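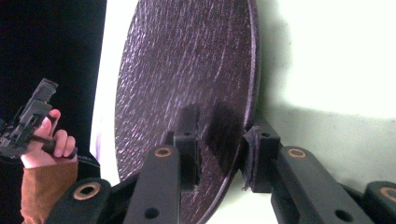 Slide 1. Two black fingers on a purple disc, with a few fibres coming loose along the bottom of one of them.

Leave the slide up while people find seats. Don't start until the door is shut, the corridor is noisy at 14 past.

Hello, I'm Lindiwe Fourie, I look after equipment spending at Dustel. Annatjie Motaung runs the handling bench and will take anything with the word torque in it.

Point at the fibres. My talk is mostly about those. When we put in for the grippers, the form had a line for the arms, a line for the computer and a line for "sundries". Sundries was meant to cover finger pads, bushings, screws, cable ties and, I suspect, the biscuits. It was gone by March.

Slide 2. The quote
Pillay quoted us for hardware and delivery. Perfectly fair quote. I read it the way you read a holiday brochure. Spare fingers were on page 3, under a heading I took to be decoration.
(Pause. If they laugh, fine. If they don't, move on quickly.)

Slide 3. What we budgeted, what we bought
We planned for 14 sets of pads over the year. We've ordered 122. Say the number slowly. Rough surfaces eat pads – anything ridged, anything with an edge – and our first trials were all on smooth plastic cups, which were kind to us and told us very little.
Annatjie to explain how she decides a pad is finished. Two minutes, please, Annatjie.

Slide 4. Fuvance or Komoveck
Someone will ask which supplier. We had both in for a trial. Fuvance were cheaper per finger and slower to post one. Komoveck cost more and picked up the phone. I've put down what a day of idle bench costs us next to the price difference, so people can do their own sums and blame me less.

Slide 5. What I'd put on the form now
Pads and bushings get their own line, for the full year.
One complete spare gripper, on a shelf, with a label saying it isn't for parts. It will be used for parts. Buy it anyway.
Trial objects picked by the people who'll do the work, before the order goes in.
Someone's hours for swapping worn bits. We had roughly 200 hours of this last year and it appeared in no budget at all, so officially it was done by elves.

Slide 6. Questions
If asked about leasing: we looked, the sums are in the handout, second sheet.
If asked about the total: also in the handout. Don't say it out loud, Finance are in the third row.
Hand over to Annatjie for the bench visit. Coats can stay here.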